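Simulation Notes: Balance Fault in the Falilmont Living-Room Task
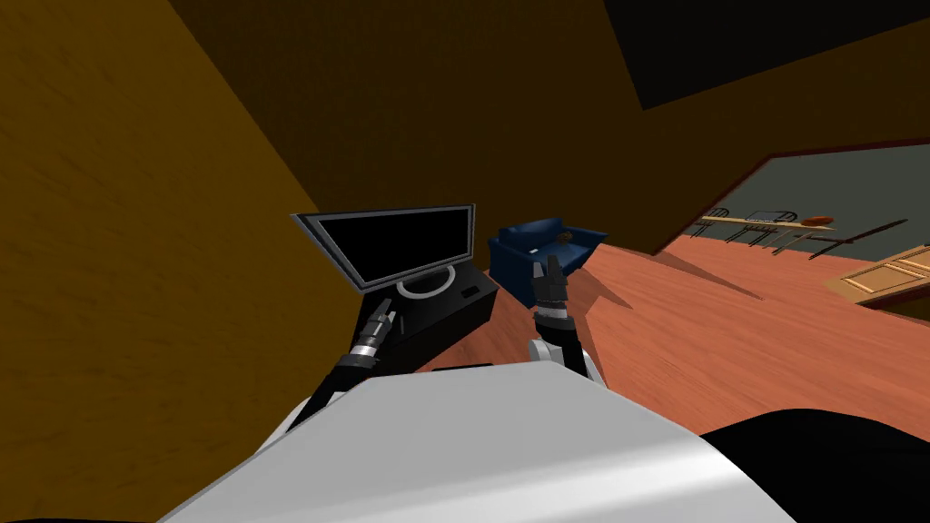
The Falilmont household series was suspended in March after a recurring balance fault was identified in the simulated two-armed robot. Members who have downloaded episodes from the living-room set are asked to read this item before using them for training or evaluation.

The fault was first reported by Eskil Myklebust of the Sandberg group during a routine review of 500 episodes. In 15 of them the robot's reported torso angle remained level while the view from its own camera showed the room at a pronounced tilt, with the floor and walls running on a diagonal. The arms continued to accept commands in this state, and the task monitor recorded no error. A full check of the 3,000 episodes in the release has since found 216 with the same mismatch.

The cause has been traced to the Cornico controller update issued in February. Under the revised settings, the tilt reading was taken from the commanded posture instead of the measured one. When the base lost its footing near furniture, the safety stop had no way of detecting it. Most of the affected episodes involve reaching toward the television cabinet or the armchair with both grippers raised.

No physical robot was running the update when the fault was found. The Birkus laboratory had planned to transfer the controller to hardware in April, and that transfer has been postponed. A robot of this weight falling with its arms extended would present a serious hazard to anyone standing nearby, and the safety stop must be shown to work before trials are rescheduled.

Members should take the following steps:

Remove the affected episodes using the list on the members' page.
Return to the previous controller version until further notice.
Report any run in which the camera view and the torso reading disagree, including runs scored as successful.

A corrected controller is in testing at Sandberg. Scores already submitted for the living-room task will be recalculated, and the groups concerned will be contacted directly.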